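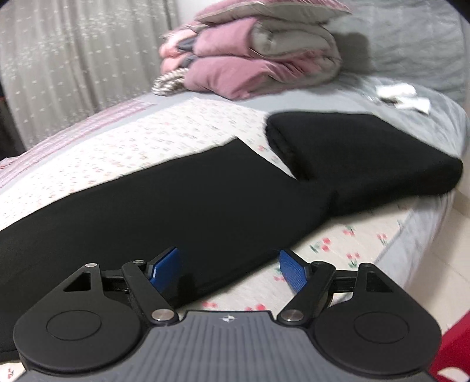
Nach Einschätzung der Arbeitsgruppe Utau seien die Gießangaben im alten Stand zu grob gewesen; wer Kübelpflanzen überwintere, brauche Werte je Gefäßgröße und keine Monatsmittel. Dem wird mit Fassung 2 entsprochen.

# Grelero – Datensatz zur Überwinterung von Kübelpflanzen

Stand: September
Redaktion Grelero

## Inhalt

Der Datensatz umfasst 178 Einträge zu 35 Arten, darunter Oleander, Zitrus, Engelstrompete und Schmucklilie. Erfasst sind Standort, Substrat, Gefäßvolumen, Gießmenge und Blattverlust. Die Angaben stammen aus 16 Gewächshäusern und Wintergärten am Standort Grasso.

## Felder

- `art`: botanischer Name
- `volumen_l`: Gefäßvolumen in Litern
- `giessmenge_ml`: Menge je Gabe
- `blattverlust`: gering, mittel, stark

## Einschränkungen

Sorten werden nicht unterschieden. Bei Zitrus fehlen Angaben zur Unterlage – ein Vergleich veredelter Pflanzen ist daher nicht zulässig. Schädlingsbefall wurde nur als Freitext vermerkt.

## Nutzung

Die Weitergabe ist unter Nennung der Quelle gestattet. Korrekturen sind über die Projektablage Witix einzureichen.

3 Kommentare · 16-mal geteilt

© Projekt Grelero | Kontakt | Nach oben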